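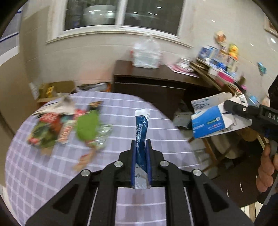
Melati Ngui does not like the word declutter. She says it sounds like something done to a drain. What she does, two or three afternoons a week, is sit at other people's tables while they decide what to do with the things that have washed up there, and for this she is paid, modestly, by the hour, with tea.

We met at her own house in Flesstead, at her own table, which she had warned me about. It is small and round, and like every round table I have ever known it is useless for putting things on and very good at collecting them. There were biscuits, but they had to be negotiated for.

"Everybody thinks it's the loft," she said. "They ring up and they say, I've got to do the loft. And I go round and the loft is fine. The loft is Christmas and a cot. It's the table. It's the top of whatever cupboard is next to the table. That's where they actually live."

Her subject, if she can be said to have one, is snacks. She came to it sideways. For nine years she worked in the stockroom at Estora, the homeware shop that used to be on the corner of Ginting Street, where she learned to flatten a box faster than anyone in the building and acquired strong views about tape. When the shop closed she helped a neighbour clear a kitchen, then the neighbour's sister, and in both kitchens she found herself spending most of the time on the same thing: a mound of packets, some full, some empty, some in between, all of them soft and bright and sliding gently towards the floor.

"You can't stack a crisp packet," she said. "You can't fold it so it stays folded. You can't tell by looking if there's anything in it, you have to pick it up. So people don't pick it up. They put another one on top."

I asked whether this was really a problem that needed a professional.

"No," she said, and poured the tea.

The method, such as it is, takes an afternoon. Everything comes to one side of the table. Wrappers with nothing in them go in a bag. Packets with something in them are looked at for a date. Boxes are emptied and flattened, even nice ones, especially nice ones. Then there are the sachets, which get a pile to themselves and which Ngui discusses in the tone other people keep for moths.

"Sachets are immortal. A sachet will see you out. It came in a box with its friends, the box went, the friends went, and there's one left, and you don't know if it's coffee or something for the dishwasher. I always read them out loud. The whole length of it, top to bottom. People get very quiet."

Does anyone ever want to keep them?

"Everyone wants to keep them. They say, that'll do for travelling. I say, where are you going? And they've no plans at all."

One of her earliest regulars was Kamil Charvát, a retired piano tuner who lives four doors along and who came in halfway through our conversation to return a dish. He was persuaded to sit down. His table, he told me, had been the worst in the street, and he said so with what I can only call pride.

"I had soup from the previous decade," he said. "Powder. In theory it keeps."

"It was a brick," said Ngui.

"It was a brick," he agreed. "I could have propped a door with it."

Charvát holds the view, unfashionable in this house, that a certain amount of stuff on a table is a sign of life. He grew up in a flat where the good table was kept bare and nobody was allowed to sit at it, and he has been putting things on tables ever since. He allows Ngui to come in March, when the light gets in and shows him what is there, and for the rest of the year he is left in peace. Between them they have drawn up a sort of treaty. Half the table belongs to the packets, and the other half is for eating. The border is the teapot.

"He moves the teapot," she said.

"The teapot is moved by circumstances," said Charvát, and took the last of the ginger ones.

She is firm about tablecloths. She likes one with a grid on it, checks or lines, because a pile on a plain cloth can spread without being noticed, whereas on squares you can see it take ground. She gives a tablecloth as a present to anyone who sticks it out for a second visit. Lavender is a favourite. Spills, she says, don't look accusing on lavender.

Then there is the cupboard beside the table. Ngui believes that any flat surface at elbow height, within reach of someone sitting down, will be covered within a week of being cleared, and that there is no cure for it. A carrier bag arrives first. Something flat is put on top or next to it, a leaflet or a magazine, and after that it's a place where things go. She has tried plants. People put the bag on the plant.

Shelves she is softer about. I had expected some ruthlessness here, since a crowded shelf is where most people in her line of work make their reputation, and I had rather been looking forward to it.

"I don't touch shelves," she said. "Shelves are private. If you've got a rubber duck on a shelf and you don't have a bath, that's between you and the duck."

She did once make an exception. Yusri Tuhumury, who runs the launderette and will tell this story to anybody waiting on a spin cycle, asked her to come and do his shelf and nothing else. He had 42 things on it. He knew because he had counted them for the insurance, a policy he then didn't take out. Ngui sat in front of it with him for a whole afternoon and they got it down to 36, and he has since told her, more than once, that he regrets four of the six.

I rang him afterwards to check. "Five," he said.

What surprised me, watching her work through her own table while we talked, was how slow she is. I had pictured a sort of sweeping motion with the forearm. She takes up one packet at a time, turns it over, reads the back and puts it down. Sometimes she tells you what's in it. She thinks the back of a packet is the most honest writing most of us see in a day, though she has complaints about the size of it, and she keeps a magnifying glass in the cutlery drawer for the Pledon oatcakes, whose makers, she says, must have a grudge against anyone over fifty.

Boxes are the part she enjoys. There is a knack to a small cardboard box: you push in the glued side with a thumb, wait for it to give, and press it flat along the folds it already has. Tearing is for amateurs. Charvát tears. She keeps the flattened ones in a bigger box until recycling day and has been known to go through it at the kerb, taking out the ones he has contributed and doing them again.

"I did it for a living," she said. "You can't see it done badly. It's like him with a piano in a pub."

"I leave the pub," said Charvát.

"I can't leave the kerb."

I asked about failures. She thought about it for longer than I expected. There was Faizal Jugah, who had her round on the understanding that she would clear the table, and who followed behind her putting things back. He was very polite about it. At the end of two hours the table was exactly as it had been, except that everything was facing the front. He was delighted and has recommended her widely. And there was a woman who burst into tears over a chocolate wrapper, and Ngui put it back where it had been and they did the fridge instead. She didn't tell me what the wrapper was, and I gather she never asked.

"You can't be clever about it," she said. "It's rubbish until it isn't. I just hold it up."

That, as far as I could tell, is the nearest thing to a philosophy on offer. She has been asked to write a book, by her nephew Ridwan Lumbantobing, who works in printing and has a commercial mind. He has got as far as a title, which she won't repeat. He would like her to have rules, ideally numbered. She has told him there are only two: read the back, and don't shop while you're doing it. He says two is a leaflet.

It was getting on for five by then. Charvát had gone home without his dish, having brought it back and then, by some process neither of us saw, filled it with things off the table that he thought looked promising. Ngui said this was the drawback of having him in. On the other hand, she said, it was that much less to read.

I asked whether she minded that it all came back. She could go round to someone's house, spend the afternoon, leave them with a clean cloth and a bag by the door, and a month later there would be another heap of packets in the same spot, possibly the same packets.

"Well, they've eaten, haven't they," she said. "That's people having had something to eat."

She walked me to the door and handed me a packet of crackers on the way out, unopened, good until the winter. I thanked her and put them in my coat. They are on my table now, next to some post and half a bag of almonds, and I have been meaning to look at the back.

Melati Ngui takes bookings in Flesstead and the nearer villages. She does not do lofts.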